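Setting up the table cell again, properly this time

I've been promising a post about the table cell for ages, and September finally gave me a quiet stretch to write it. Warning: this is long, and most of it is about screws and cables. I love this stuff!

For anyone new, the cell is one table, a pair of hand-held grippers and a lot of wiring. You hold the grippers, you do a small job on the table, and the motion gets recorded so an arm can learn it later. We call the whole setup Utus, after the name somebody wrote on the first power supply, and it stuck. The little program that logs everything is Ravico. Both names are ours, so don't bother searching for them.

Start with the fingers

Whenever the cell has been sitting for a while, I begin with the gripper fingers. They take all the abuse. Every grab, every bump into the table, every time the two tips snap together on nothing, it all lands on those black blocks. I go over them with a dry cloth first, then a slightly damp one, and I check the little screws on the top faces with a hand driver. Hand driver only, please. I stripped a hole with a power driver last spring and had to wait on a new finger from Brurnirer, the shop that makes our small parts.

What I'm looking for is play. Hold the body still, pinch one finger and wiggle it. If it moves at all on its own, the screws come out, get cleaned and go back in, a bit at a time, swapping between them so the finger seats flat. Then the same on the other side.
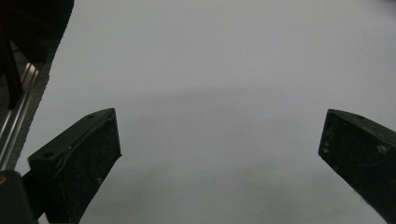

Scuffs don't worry me. Ours pick up marks and pale specks within a day of being cleaned and they grip just as well with them. A chipped tip is another story, and so is anything that leaves the two tips at different heights. I check that by closing the gripper very slowly against a business card. If the card tilts, something is sitting crooked, and nine times out of ten it's a crumb of dirt behind the mounting face.

I also open and close each gripper 50 times before I trust it. Yes, it's boring. I put music on. But that is how I caught a sticky trigger in the spring, on stroke 40-something, and it would have ruined an afternoon of recordings if I'd stopped early.

The table

I used to work straight on bare wood and I'm never going back. A big white sheet over the top makes everything so much easier to see, and when it gets dirty you flip it or swap it. I leave a little wood showing along the edges so I can tell at a glance if the sheet has crept. It does creep, especially if you lean on it (I lean on it).

Keep the task simple for a first check, too. One object, near the middle, nothing else. My favorites are small white plastic-y things from the bathroom aisle, the kind with a rim you can pinch, and they're a nice hard test: white on white. If the recordings come out clean with one of those, they'll come out clean with nearly anything.

Cables, cables, cables

Okay, this is the part where I've learned the most. Each gripper has a black cable, and that cable wants to be exactly where your wrist is going. My rules so far:

Leave enough slack that you can reach the far edge of the table without feeling a tug.
Let the cable fall to the outside of your hand, away from the work.
Move slowly through the whole range once, both hands, before you hit record.

The floor is harder. I have a fair amount of cable lying around back there, and I go behind the table on my knees every time and follow each run from end to end with my fingers. Last time I found a plug that was in, but only barely. I bought 6 packs of hook-and-loop ties from Akpalu, our local hardware place, and I'm still working through the second one.

The check run

With all that done, I pick up both grippers, bring them in over the table from either side and just hold them still for a few seconds. Ravico should show two flat lines. Then I tilt one, then the other, then go for the object. I do five short runs like this and look at every one before doing anything longer. This time the left one had a tiny wobble in it, which went away after I reseated the plug.
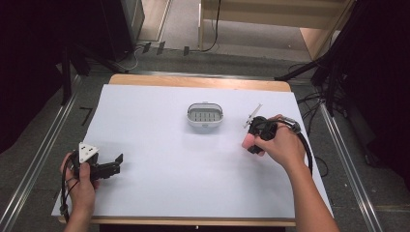
Things still on my list

A spare set of fingers in a labeled box, so I'm not waiting on the mail again.

A better place to rest the grippers between runs. At the moment they lie on the table and I knock them with my elbow.

A wear log. Ravico can count strokes, and I'd like to check the screws every 700 or so and see if that's too often.

If you keep a setup like this running, tell me how you route your wrist cables! I've tried clips, sleeves and plain old tape, and the tape is winning.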